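Korndale Home Forum > Bedrooms and Closets > Does sorting clothes by "last worn" work for anyone?

marlpit_ed
January 2021
My sister swears by this method from the Stiltton blog. You turn every hanger backward, flip it when you wear the thing, and whatever is still backward at the end gets donated. I did it through December and I'm not convinced. I flipped hangers on stuff I wore for ten minutes just so I could keep it. Anyone stuck with it longer?

quiltbox
I did, two years. It works fine if you leave it alone and don't cheat.

marlpit_ed
"Don't cheat" is doing a lot of work there. Every system works if you don't cheat.

tern710
Hangers only cover what hangs. Most of my mess is T-shirts and socks in drawers. I pull it all out in the bedroom and go through it piece by piece, no system. Pics from the bedroom:
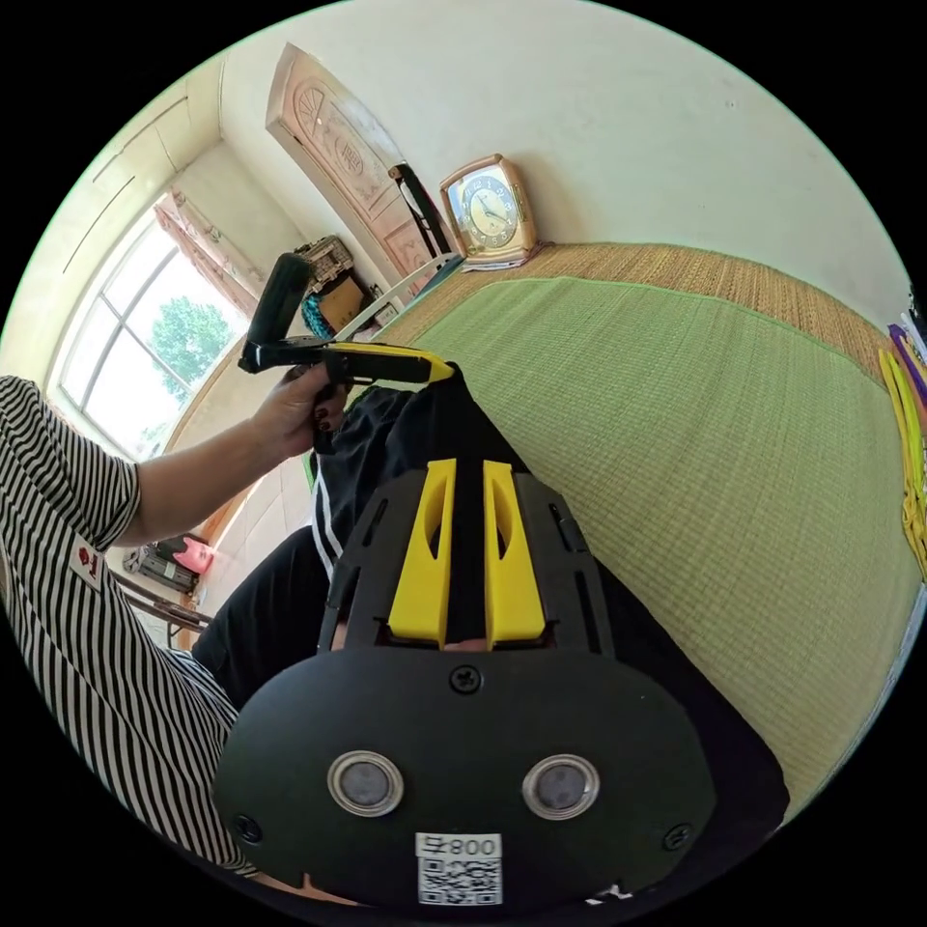
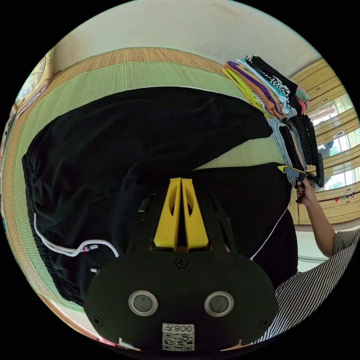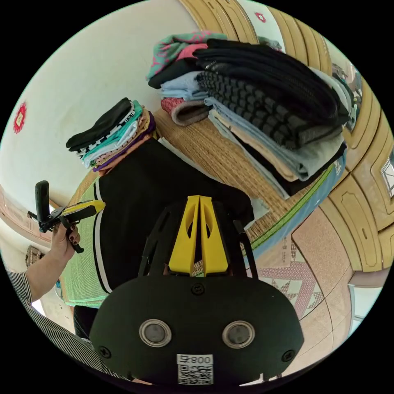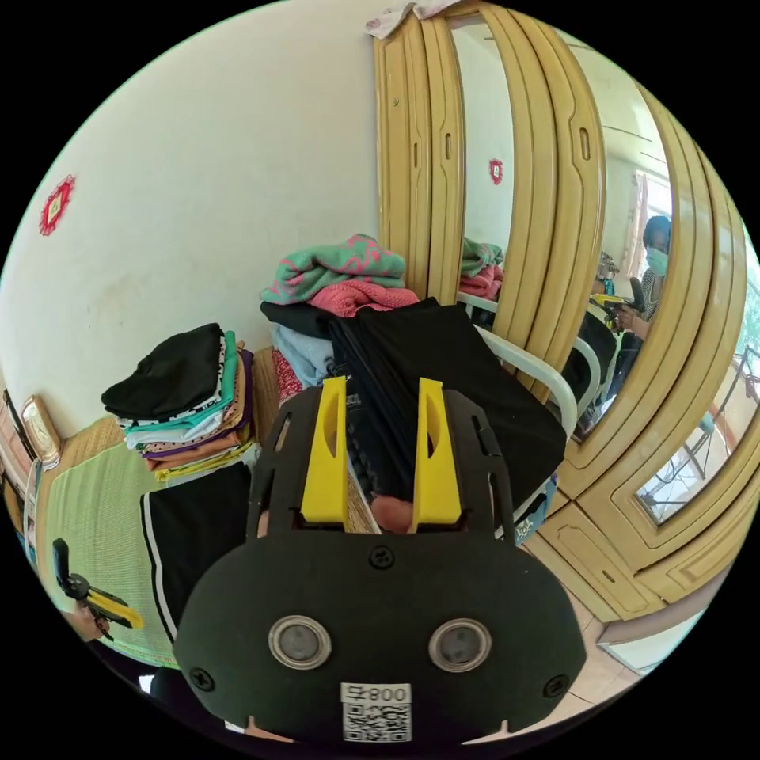
Anyway, the drawers take me an afternoon and I don't need a blog for it. The only rule I keep is that if it doesn't fit today, it goes.

quiltbox
That rule would have cost me half my wardrobe last winter, and then I'd have had to buy it all again in spring. Weight moves around. I keep one box of "maybe" clothes with a lid on it.

tern710
And how often do you open the box?

quiltbox
Often enough.

oldgamari
What bugs me about the Stiltton post is the bit where they say you'll save $710 a year. Save it how? If I give away a coat I never wore, I already spent that money. They also sell the hangers, 30 to a pack, and I'd like to know if that's where the number comes from.

marlpit_ed
I missed that they sell hangers. Of course they do.

quiltbox
You don't have to buy theirs. I used wire ones from the dry cleaner.

oldgamari
Wire ones leave bumps in the shoulders of sweaters. Fold sweaters. My house was built in 1879 and the bedroom closet is barely deep enough for a hanger anyway, so I've folded everything for years and the world hasn't ended.

tern710
Agree on sweaters. Don't agree on dress shirts, I'm not ironing those twice.

marlpit_ed
OK, I'm turning the hangers back around and starting on the drawers. If I still have nine gray T-shirts next month I'll post again.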